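From my end of the room: the great desk clear-out

I promised in January that I would stop writing about my desk in this newsletter, and I lasted until now, so I'd call that a win. Several of you wrote back after the last issue asking how the clear-out went (thank you, your letters are the best part of doing this, and there are 2,000 of you on the list now, a number I still can't quite picture). So you get the full report, with the boring bits left in.

First, the background for anyone new. I work in a shared room on the upper floor at Karnell, and the desks there are nice pale wood ones that came with the lease. Nice pale wood shows everything. Coffee rings, pen, the gray smudge where your wrist goes. It also shows how much you've piled on it, and I am a piler. My rule for years has been that anything I might need again in the next year stays within reach of my chair, and you can guess how that goes.

I gave myself one afternoon, 2 trash bags and a podcast. The plan was to start at the back edge and work forward, so that I wouldn't spend the whole time sorting paper clips, which is what happened on the previous attempt. 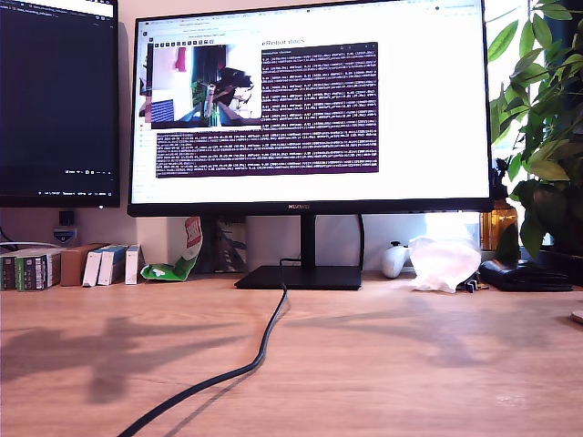 Boxes are my real weakness. I keep the packaging for everything I buy, on the theory that I'll want to return it or sell it or move house with it, and I have done exactly none of those things since I started at Karnell. I get it from my mother, who has a closet full of boxes inside boxes. Somewhere in the middle of the afternoon I looked at the back of the desk and there they were, all lined up like books on a shelf: the green and black ones, the brown cardboard one standing on end, then three white ones with the first leaning on the second. I had been looking over the top of that row every day and had stopped seeing it! So I made a new rule on the spot. If the thing that came in the box is still under warranty, the box gets a place in the closet by the stairs. If it isn't, the box is recycling. No third pile.

The no-third-pile part is hard. I made a third pile almost immediately and had to give myself a talking-to.

A reader wrote a while ago to say she photographs the barcode and the label on each box before it goes, and I stole that idea completely. It takes a few seconds a box, and then if something breaks you have the serial number and the model name in your phone and don't have to crawl behind anything with a flashlight. I keep mine in an album called Boxes. It's a very dull album and I'm weirdly fond of it.

Next came screens and cables. I'm not going to pretend I have an elegant system. What I did was unplug anything I couldn't trace to a purpose, put it in a shoebox, write the month on the lid and wait to see if I missed it. So far I've gone back into the shoebox one time, for a cable I then found a better version of in my bag. I also wiped the monitors, dry microfiber first and then a barely damp one for the fingerprints, and please don't spray anything straight onto a screen. I did that once, at my old job at Babaei, and it ran down into the bottom edge and I spent the rest of the week looking at a stripe.

Under the monitors is where the dust goes to live, by the way. If yours has a flat base like mine, lift the whole thing (get a second person if it's big) and do the wood underneath with the grain. I use a drop of dish soap in warm water and then a dry cloth right behind it, so the wood never sits wet.

Then I got to the window end, which I'd been saving as a treat. The light there is lovely, especially in the morning, and that's where the plant lives. I want to say a word about the plant, as it gets more mail than I do.

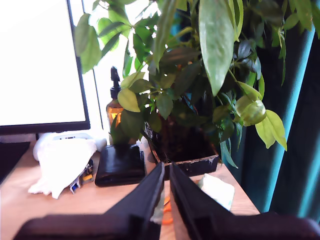

It's a big bushy thing and I inherited it with the desk, so I can't tell you how old it is or what it's been through. I'm fairly sure it's some kind of umbrella plant. It takes up a lot of good desk, and two people have now suggested, kindly, that it could go on the floor. No! It blocks the glare in the afternoon and it's the only thing at work that's pleased to see me. I did compromise a little. I turn it a quarter every time I water it, so it doesn't all lunge toward the glass, and I pull off any leaves that have gone properly yellow all the way through. The pot is scuffed and chipped around the rim and I've decided to leave that alone. A new one from Enodby is on my wish list, but the last time I repotted something at a desk there was soil in my keyboard until spring.

The amber glass spray bottle stays next to it, and so does a cloth, and that's my one bit of real advice from the whole exercise. If the things you clean with are sitting right there, you'll use them. When mine lived in the kitchen cabinet down the hall I wiped the leaves maybe twice a year. Now I do it while I'm on hold. The cloth never gets folded, I should say, and I've made my peace with that.

What's left is the small stuff: the connectors and adapters, little metal bits that gather on the wood in front of the plant no matter what I do. I tried a tray. I tried a jar. I tried a rather smart divided box from Estier, and everything was out of it again in a few days. If you have something that works for tiny things you use all the time, hit reply and tell me. I'll try the best ones and report back next issue, along with the soup recipe I owe you.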